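Vusavholm Two-Tier Wire Basket, White

Item no. 1451
In stock
Page updated 2018-08-21

The Vusavholm is a white wire basket with two flat shelves. The sides are an open metal grid, so you can see what is on the lower shelf without moving anything. The upper shelf sits level with the top rim and works as a second surface for things you reach for every day.

It is longer from side to side than it is deep. Most customers use it at the back of a counter or work table, or inside a deep cupboard. It also fits well under a sink if the pipes leave enough height.

What comes in the box
Basket with 2 shelves
Care card

Food containers are not included. Clear snap-lock boxes are listed under Dauda Storage. Measure the tallest one with its lid closed before you decide which shelf it goes on.

Care
Wipe with a damp cloth and dry right away. Do not use steel wool on the white finish. Not for the dishwasher.

Customer comments

"I keep lunch boxes on the bottom and lids on top. Would buy again in a smaller size." Anitha Lobo

"Good basket. One foot needed a small push to sit flat." Nicanor Barrera

Delivery
Ships from the Zelline warehouse. Orders over $78 ship free. Returns are accepted if the basket is clean and in its box.

Basket on a table with two clear snap-lock containers

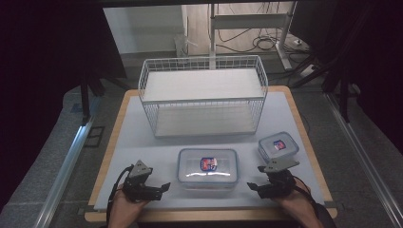 Related items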